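Belomura Region opens applications for Hunulen development zone
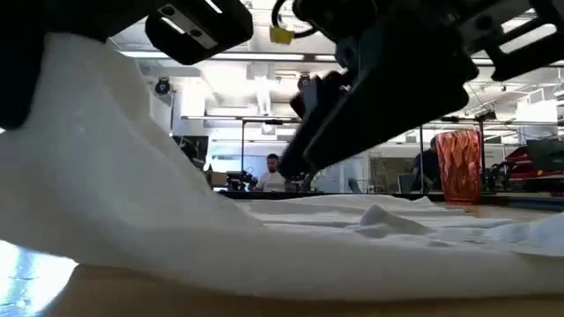

A white cloth on a wooden tabletop.

Share 221
Comments 0

The Belomura regional government has opened applications for businesses wanting to set up in the Hunulen development zone, on the eastern side of the port. Applications will be taken until the end of February.

The zone covers 234 hectares of public land between the rail yard and the coast road. The first stage takes in 100 hectares, where water, power and sealed roads are already in place. Land in the second stage will be released once the new substation is connected.

Companies approved for the first stage will pay no regional land tax for five years. They will also be able to lodge planning, customs and labour paperwork at a single office in Prosomero, which opens at 8:30 am on working days. Goods brought in for processing and then exported will be exempt from the regional import levy.

The government expects the first stage to support around 200 jobs. Food processing, textiles, cold storage and light manufacturing will be given priority. Residential projects and fuel storage will not be considered.

Leases run for 20 years with an option to renew. Applicants must show that they have the funds to start building within 12 months of signing. Foreign companies may apply directly or through a local partner.

Forms and the zone map are available from the Prosomero office and the Belomura trade centre. Applications may be lodged in English.

Share 221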